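13 January 2024

I've been meaning to write about touch rugby since August, when Walid Mansour talked me into turning up for a session at Perau and I came home with grass in my ears and a massive grin. I'm now completely hooked, and if you've ever fancied giving it a go, please read on!

## How I got here

I played a bit of full-contact rugby at school, badly, on the wing, where they put the people who couldn't tackle. Touch suits me much better. Six a side, a smaller pitch, and a touch counts as the tackle. You get six touches before you hand the ball over, so there's always something happening, and you're never standing about in the cold waiting for a scrum to be reset for the fourth time.

The running caught me out, though. My watch said 87 sprints at the end of that first evening. I didn't believe it until I tried to walk downstairs the next morning.

## The Vivbridge tournament

Our first proper outing was the one-day tournament at Vivbridge. We'd entered the mixed social grade and had four games in our pool, and we lost the first one 9-2 (I dropped the ball over the line, thank you, I do remember). Then something clicked. Bence Szilágyi started calling the line up properly, we stopped drifting offside, and we won the next two, 5-4 and 6-3!

The last pool game was against Aoun, who'd won the whole thing the year before. They run a lovely move where the dummy half goes one way, stops dead and flicks it back inside, and we fell for it three times. We drew 4-4 with the last play of the match. Walid dived in at the corner and I screamed so loudly that I had a sore throat on the train home.

We missed the semi-finals on points difference. That 9-2 again.
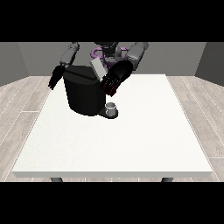
## What I'm working on

- **Getting back onside.** Seven metres is further than it looks when you're puffed out. I do shuttles in the park twice a week, 200 metres in all, then a rest, then again.
- **Passing off my left hand.** Still awful. I've been aiming at a bin in the garden and the bin is winning.
- **The rollball.** Put the ball down, step over it, don't kick it. I got pinged for this twice at Vivbridge.
- **Talking in defence.** Bence says I go silent when I'm tired, and he's right.

We've got a friendly against Arkivis next, who are quick and very young, and then the new league starts. If you live anywhere near Perau and you own a pair of trainers, come along! Bring water and a dark top. We've got spare bibs.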